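Table assembly with two arms: a gallery, with reservations
Plusow reading group, gallery page. Text by Greer Nisbet.

Imogen Lockwood asked me to put up a page on the Skodeck method, and I said I would as long as I didn't have to cheer. The claim is easy to state. A policy is trained on 100 recorded runs of a person driving the two arms through a small table build, and from those it is supposed to pick up how the hands share a part: which one holds, which one moves, and when they swap. The write-up calls this "role learning." I call it copying until somebody shows me otherwise.

The task is a flat-pack side table with a white plastic top and tube legs. Furniture has become the favorite test for this kind of work, and I understand why. Everyone knows what a finished table looks like. That also makes it easy to be impressed by the wrong thing. A leg standing in its corner looks done in a photo, and a photo can't tell you if it would hold a cup of coffee.

Both pictures are from the Skodeck setup. Click through at your own pace.

Legs up

The top is turned over on the black cloth, with one gripper pressed to the inside of the rim and the other closed around the base of a slanting leg. If roles are being learned anywhere, it ought to be at a moment like this one, with one hand on the frame and one on the leg. My trouble is that a fixed script would give you the same pose. What I want to see is the part shoved a little to one side first.

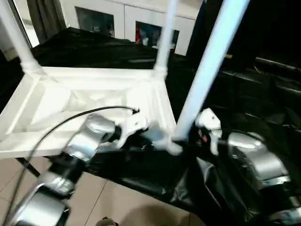

Legs down

Four tubes lie side by side next to the tray, open ends toward the robot's side of the table. Tidy layouts like this worry me more than the hard steps do. A method that gets its parts in a row has been spared the search, and search is where the older Plestico system used to fall apart. The write-up gives one success rate for the whole task and never says how much the starting layout was allowed to change.
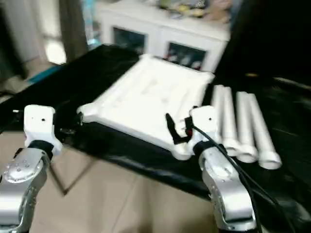
I asked for the failed runs as well and was told they're being sorted. Tsang's group ran into the same complaint in June and answered it by posting everything, including the dull stretches where the arms just hover. It made their method look worse and made me trust it more. Skodeck could do the same in an afternoon.

Imogen thinks I'm being hard on them, and she may be right about the arms themselves. Working two grippers on one light plastic part is a fair problem, and I don't know of a cheap way around it. Still, I'd hold off on the word "learned" until there is a test with a different table, or at least legs of another length.

Page last changed 20/11/2021. Comments go to the reading group list.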